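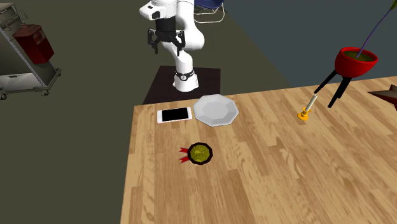
Search this site Search Go

Simulated kitchen helper learns from 336 runs, and Nillach wants more

4 min read

I spent a morning this February sitting behind someone else's keyboard at Nillach, the small robotics outfit over in Listham, and I came home with a sore thumb and a lot of respect for people who move pretend plates for a living.

The news is that Nillach has finished the first batch of examples for Stirkovent, its program for teaching a robot arm to pick things up and put them down on a table. The batch is 336 runs, every one of them done inside a simulator with a person steering. The second batch starts next month, and the company says it will be taking on local people to help with it.

If you haven't followed this kind of work (I hadn't, until a neighbor got me curious), it goes like so. A person drives the simulated arm through a task, start to finish. The computer writes down every joint angle, every opening and closing of the fingers, and what the virtual camera saw along the way. Do that enough times, with the objects changed up each time, and you have something a learning system can study. It looks at what the person did when the table looked like this, and tries to do the same sort of thing when the table looks like that.

The changing up is the part I enjoyed most! Nobody at Nillach lays the table by hand. A script pulls items from a library and scatters them, so you get a phone beside an empty plate, then a medal with red ribbon tails, then a candlestick, then a red planter on black legs with a curved purple stem coming out of it. The arm waits behind all this with its gripper open, and a line of text tells you what you're supposed to do. Mine said to put the medal on the plate. I said sure, how hard could that be.

Pretty hard! I had a hand controller with a trigger for the fingers, and my first three tries all ended with the medal skating off across the wood. It's flat, and the fingers come straight down, so you have to sneak up on the rim and squeeze at just the right height. On the next try I got it up, swung too wide and took out the candlestick. The operator next to me laughed and hit reset, and the whole table was back in a blink. I could get used to that at home.

Failed tries don't go in the trash, by the way. I asked. They're saved in a separate folder with a tag saying what went wrong, and the team hopes to use them later to teach the system what trouble looks like as it starts. The 336 number only covers runs where the task got done and a second person watched the replay and signed off on it. Mine are all in the other folder, I'm sorry to say – except for one, which passed on the second look.

A good operator needs 35 seconds for a simple move. I never got anywhere near that. The fast ones don't seem to hurry at all, they just don't waver, and I was told wavering matters more than speed. When a person hovers and dithers over a plate, the system learns to hover and dither too. One of the operators showed me a replay from early on where the arm makes a tiny nervous circle before each grab. That was his habit, and the first trained version had picked it up beautifully. They threw out that set and started again with shorter shifts.

I asked the obvious question, which was why bother with a simulator when there are real arms and real tables in the world. Cost is most of the answer. Nillach owns one physical arm, and it's busy. In the simulator they can run 9 stations at once, and nobody has to sweep up a broken planter. They can also put stuff in the background, carts and folding chairs and so on, and shift it between runs so the system doesn't get attached to one particular room.

The weak spot is touch. Simulated objects slide and tip in ways that are close to the real thing but not the same, and what works on the screen can fall apart on a real table. The people I talked to were frank about that. Batch two will mix in a smaller set of runs on the physical arm, using the same instructions, to see how much of the gap that closes. I'd like to go back and watch that part, if they'll have me.

Some of the money for the second batch comes from Alarcón, a parts supplier that wants help with sorting and packing small goods. So expect fewer candles and more things in bags. The operators were a little sad about this. They like the odd stuff, and there's apparently a running contest over which object is the most annoying to grab. The medal was in second place when I visited, behind a spoon.

As for the jobs, they're part time, in shifts of two hours with a break in the middle, and you don't need any background in robots. You do a practice session first on an easy table, and if your replays look steady they put you on the schedule. People who sew or play an instrument tend to take to it fast, I was told, and gamers do fine once they quit rushing. Sign-up sheets will be at the front desk in Listham, and there's a form on the company's site as well.

My thumb is better now, thanks. I've put my name down for a practice session and I'll write again once batch two is under way, or once they've banned me from the candlestick.

Contact us | Copyright, all rights reserved | Back to top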